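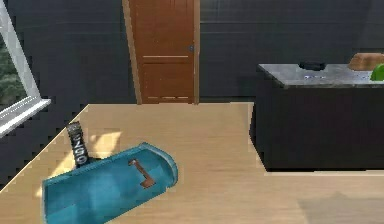
Light beige wood floor with dark gray wall tile and an orange-brown door.

Grendley Amberg Wood Flooring

Light beige planks for kitchens, halls and living rooms

Amberg is the palest floor in the Grendley line. It has a quiet grain, few knots and a matte factory finish that stays close to the color of bare wood. It suits rooms with dark walls, where a mid-brown floor can make the whole space feel heavy, and it sits well next to doors and trim in warmer tones.

Each plank has a real wood face over a cross-layered core. The edges click together and no glue is needed for a floating floor. Amberg can also be glued down over a flat concrete slab. Ask for the glue-down sheet when you order, as the steps are different and the warranty form has its own page.

Sizes and packing

Standard plank length: 762 mm
Plank width: 95 mm
Short starter plank width: 87 mm
Edge: small bevel on the long sides, square on the ends
Finish: matte, factory applied
Sold by: full carton only

Planks from different cartons vary slightly in shade. Open several cartons before you start and mix them as you lay. Lots are marked on the end label, and we try to ship one lot per order. If you need more later, send us the lot number and we will match it if there is any left.

Before you install

Keep the closed cartons flat in the room where they will be used for two full days. Heating or cooling should be running as normal. The subfloor must be flat, clean and dry. Scrape off old adhesive and fill low spots — a soft underlay will not hide them.

Leave a gap at every wall and around pipes and door frames. Baseboard or quarter round will cover it. At doorways into tiled rooms, use the Morsy threshold strip, sold separately in silver and light beige. Do not run the floor under fixed cabinets. Lay up to them and trim the edge.

Amberg can be used in kitchens. It is not suitable for bathrooms, laundry rooms or unheated porches.

Cleaning

Sweep or vacuum with a soft brush head. For marks, use a damp cloth and Uvico wood floor soap mixed as the bottle says. Wipe spills up soon. Do not use a steam mop, wax or any oil polish on the matte finish. Put felt pads under chairs and replace them when they wear thin.

Ordering

Measure each room separately and add extra for cuts. Rooms with a lot of corners need more. Samples are cut from current stock and are free for up to three colors. Orders over 1000 square feet ship on a pallet to the curb, and you will need someone there to sign for it. Smaller orders come by regular carrier.

Unopened cartons can be returned within 30 days with the receipt. Opened cartons and threshold strips cannot.

Related items: Morsy threshold strip, Uvico wood floor soap, Grendley foam underlay, matching stair nose in Amberg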